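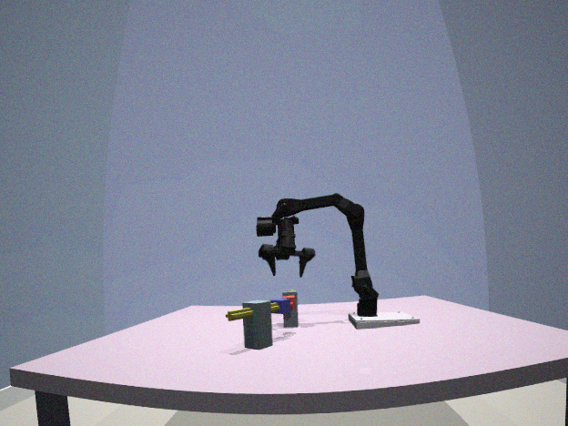 # Chapter 7: Seeing a Robot at Work

## 7.1 Before you read

Most people first meet an industrial robot on a visit. It may be a school trip, a works open day or a stand at a trade fair. In each case somebody has chosen what the visitors will see, in what order, and for how long. This chapter is about how to watch a demonstration so that you come away knowing more than the fact that a robot moved.

You will need what you learned in Chapter 5 about joints and links, and the section of Chapter 6 on grippers. If you have forgotten the difference between the reach of an arm and its working area, go back and read that part first.

By the end of the chapter you should be able to:

- follow a pick-and-place task and write down its stages
- tell the difference between a simulated run and a run on a real machine, and say what each can show
- prepare useful questions for the person giving the demonstration
- write a short visit report

## 7.2 The open day at Clerum

The example used through this chapter is the March open day at Clerum, a company that plans and tests handling work for small factories. Its customers include Sodow, which makes door fittings, and Avaletti, which packs dried pasta. Neither of them had used a robot arm before they came to Clerum.

The open day was run by Valentin Millet, who has been in charge of the test room for several years. Visitors came in groups, and each group spent the first part of its visit in front of a large screen. The work on the screen was a simulation: an arm on a table, with a two-fingered gripper, and a few coloured blocks and upright grey pillars to work around. Only after that did the group go through to see a real cell.

Some visitors were disappointed by this order. They had come to see machinery and were shown computer graphics. Millet's answer was that the screen is where most of his own day is spent. A new task is tried there first, and it may be changed many times before any metal is moved. He told one group that for the Sodow job his team had run 1063 trials in simulation before the first one on the factory floor.

## 7.3 What a bench task looks like

Look again at the picture that opens the chapter. The arm is fixed to a flat base plate towards the back of the table. It rises, bends at the elbow and comes over to the left, so that the gripper hangs with its fingers pointing straight down. The fingers are open and there is nothing between them. The pieces are beneath, and the yellow, blue and red ones are held well off the table top, close to the tops of the two grey pillars.

A task of this kind is called a bench task. It stands in for a real job but leaves out everything that is not being tested. There is no conveyor, no box and no label. A visitor from Avaletti asked what coloured blocks had to do with packets of pasta, and the question is a fair one. Blocks have flat faces and known sizes. If an arm cannot be trusted to come down close to a block without touching its neighbour, there is little sense in giving it a soft packet that changes shape when held.

The pillars matter too. Anything that stands upright near the pieces is an obstacle, and the path of the gripper has to allow for it. In Chapter 5 we drew the path of the gripper as a line. On a crowded bench you must think of the whole hand, with both fingers and the crosspiece that carries them, and of the forearm above.

## 7.4 The stages of a pick

Almost every pick-and-place task can be split into the same stages. The names below are the ones used at Clerum. Other firms use other names, so ask.

1. **Approach.** The arm moves until the gripper is over the piece, at a safe height. This can be done quickly.
2. **Descent.** The gripper goes down with its fingers open. The speed is reduced.
3. **Close.** The fingers come together on the piece.
4. **Lift.** The gripper goes back up to a safe height.
5. **Transfer.** The arm carries the piece to its new position.
6. **Release.** The gripper goes down, the fingers open, and the arm withdraws.

A single still picture cannot tell you for certain which stage you are looking at. Open fingers above a piece may belong to an approach, or to the end of a release when the arm is moving away. To decide, you need to see what came before or to be shown the program. This is a common mistake in visit reports, and it is worth being careful about.

Safe height is set by the person who writes the task. For the demonstration, Millet used 200 millimetres above the table for the transfer stage. He lowered it for one run so that visitors could see the software stop the arm and report a likely collision. Several groups said afterwards that this was the most useful part of the visit.

## 7.5 Screen and machine

A simulation is good for some questions and poor for others. It can tell you whether the arm will reach, whether two parts will meet, and how long a set of movements should take. It is easy to repeat. A piece that is knocked over on the screen can be put back at once, and nothing is broken.

It is less good at grip. Friction depends on the surface of the piece, on dust, on wear in the finger pads, and the values used on the screen are estimates. Lighting is another difficulty if the arm relies on a camera. The plain wall and bare table of a simulated room are far simpler than a workshop with a window.

In the second part of the open day, visitors saw a packing cell built by Tanguy, a firm that supplies guards and frames. Millet had a sheet pinned beside it which compared the two sets of results. Of the first batch of picks, 622 had gone as the simulation said they would. The rest were listed with a cause against each one, and the commonest was slipping.

He did not hide the sheet, and he let people photograph it. When you go on a visit, ask whether there is something similar. A demonstrator who can say what goes wrong, and how often, is usually worth listening to about the rest.

## 7.6 Preparing for your own visit

Work in pairs. Before the visit, write five questions and put them in order of importance. Avoid questions that can be answered from the firm's website. The following were asked at Clerum and got full answers:

- Who decides the safe height, and can the operator change it?
- What happens if the piece is not where the program expects it?
- How long did it take to move this task from the screen to the cell?
- Which part of the job is still done by hand?

Take a notebook and a watch. Time at least three complete cycles, and note when the arm is waiting as well as when it is moving.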